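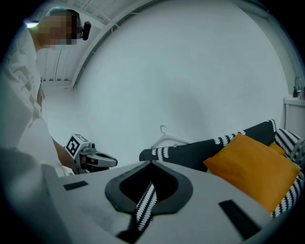

Home | Rooms | Checklists | Forms | Contact

Filed under: Room Checks, Shared Living Areas

LOUNGE CHECK WITH COMMENTS - GRORNEN HOUSE, UNIT 17
Form 3857
Visit: Tuesday, 10:15 a.m.
Checked with: Wim Kramer (house manager)

How to read the marks: OK means leave it alone. FIX means do it this week. WATCH means look again at the next visit. Comments go under each line, and I write a lot of them, so get yourself a coffee!

I love doing lounges. A kitchen is all dials and dates, but a lounge is where people put their feet up, and you learn so much from one good look at a sofa. Unit 17 has come a long way from the spring visit and I was so pleased to see it.

SECTION A. THE SOFA

A1. Frame stands level, no rocking. OK
I pushed on each corner and then sat down hard at both ends (Wim did the same, with more enthusiasm than I did). It stayed put. The orange color is wonderful in a pale room, by the way.

A2. Joints tight, no splinters or sharp edges. WATCH
Ran my palm along the rails. There is one rough spot low down at the back, smaller than a thumbnail. A bit of fine sandpaper will take care of it. Please don't paint over it first.

A3. Seat and back covers fitted, no open seams. OK
The black and white pattern hides crumbs like you wouldn't believe, so get the flashlight out for this one. Seams are all good. I checked the zippers too and they run freely.

A4. Fire label present on the removable cushions. FIX
Found it on the seat, couldn't find it on the big orange one. Wouter Mulder thinks it was cut off because it scratched. If so, look for it in the drawer with the manuals, and if it isn't there ask Coppens for a replacement.
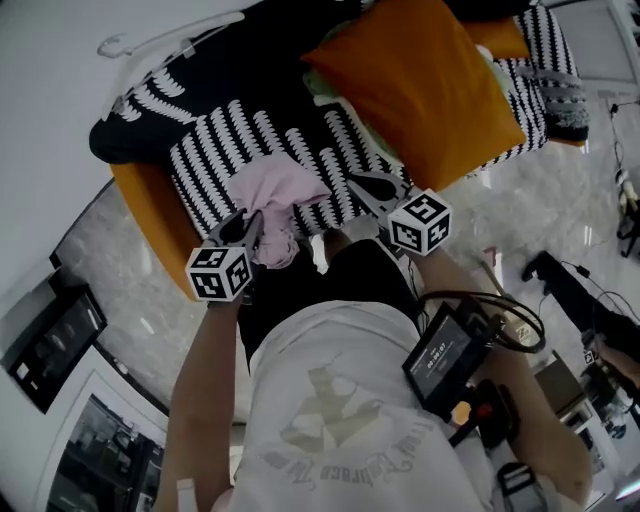

Item A5, loose textiles on the sofa: pink cloth, green cloth, orange pillow, and the striped throw on the right armrest.

A5. Loose textiles kept to what is used. WATCH
Cushions and throws are what make the place feel like a home and I would never ask anyone to strip a sofa bare. I do ask that small cloths get folded and put on the shelf at the end of the day. The green one had worked its way partly under the pillow, and that is how things go missing until the covers come off for washing.

A6. Throw sits clear of the floor. OK
Well clear. Last time it trailed and two people caught a foot in it.

A7. Hands-under check, between seat and back. OK
One pen, one hair clip, a raisin. Quite a haul for one week! No needles, no batteries.

SECTION B. FLOOR

B1. Hard floor clean and free of spills. OK
Gorgeous floor, gray and white and shiny as anything. It also gets slippery in socks, so the no-socks reminder stays up through September.

B2. Nothing small left underfoot. FIX
There was a small red thing lying near the sofa. Little items on a polished floor are my number one pet peeve. Do a quick sweep with your eyes before you sit down, and another when you get up.

B3. Cables kept off the walking line. FIX
White cables on the floor over by the doorway, with a little device beside them. They need to go along the wall and be clipped down. Frans Desmet has the clips from the Zetia order and there should be plenty left in the bag.

B4. Stands and tripods set back from the route to the door. WATCH
Feet tucked in, please, and the black cables with them. I measured 60 inches of clear floor as the target between the sofa and the door side, and I would like that kept as the rule for this room whatever else moves.

B5. Rug. Not applicable
No rug on the plan for this unit. If one ever shows up it needs a non-slip backing.

SECTION C. FOLDING AND TIDYING

C1. Soft items picked up one at a time. OK
I was so happy to see this being done properly. Lift the cloth clear of the seat, give it a look on both sides, then fold. A bundle scooped up all together can have a phone or a pair of glasses in it, and we have lost both that way.

C2. Person tidying has firm footing and room to lean. OK
Stand close. Bend at the knees for the far end of the seat. If you have a long cord on you or beside you, know where it runs before you start to move. 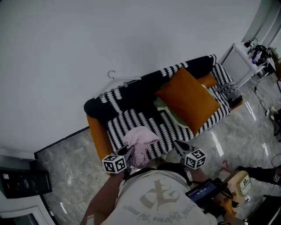 And that goes double when there are two people at the same sofa. Agree on who takes which end and say it out loud. Elbows are a hazard too - I have had one in the ear, in this very building.

C3. Cushions returned to their usual place. WATCH
The orange cushion lives on the right half of the seat, and standing it on a corner is fine by me. The little gray and white one goes by the armrest. What I don't want is either of them on the floor behind the sofa, where they sat for most of August.

C4. Washables sorted by label. OK
Fatima Abubakar has set up a lovely system with the laundry bags and the whole unit uses it. The pink cloth goes in with the lights, 60 minutes, low spin. The green one bleeds a bit, so give it its own wash the first few times.

SECTION D. WALLS, SCREEN AND CABINET

D1. Wall-mounted screen fixed firmly. OK
Gave it a gentle tug at both lower corners. No play in the bracket. Work order 513 can be closed.

D2. Glass panel below the screen sound, no cracks. OK
Clean as well, thank you to whoever did that.

D3. Light fixture working, cover in place. OK
Switched it on and off several times. No flicker, no buzz. 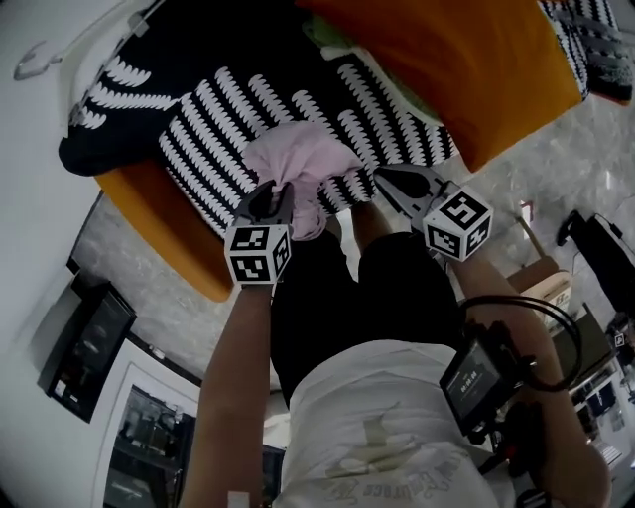

Leokadia Wieczorek
Room Safety Inspector, Pallivier Shared Homes

D4. Tall or heavy items against the wall stable. WATCH
The black piece by the white wall with the glossy front stands nicely upright and didn't tip when I leaned on it. I would still like a strap at the back. Keep the small label near the bottom readable, I use it to match things to the inventory, and please go easy with the spray polish down there.

D5. Space behind the sofa reachable. OK
I could get an arm in up to the shoulder. Dusty, but reachable!

D6. Smoke alarm tested. OK
Loud. Very loud. Wim jumped.

SECTION E. FOLLOW-UP

A2 sand the rough spot - Wouter
A4 find or reorder the label - Wouter
B2 floor sweep, every time - all
B3 clip the white cables - Frans
D4 strap for the black unit - Frans, once Coppens delivers

Overall mark: PASS, with comments.

The room is bright and cheerful and I could have stayed on that sofa all morning. Unit 17 should be proud of it. Leave the form in the blue folder when the fixes are signed, and I'll bring fresh flashlight batteries next time.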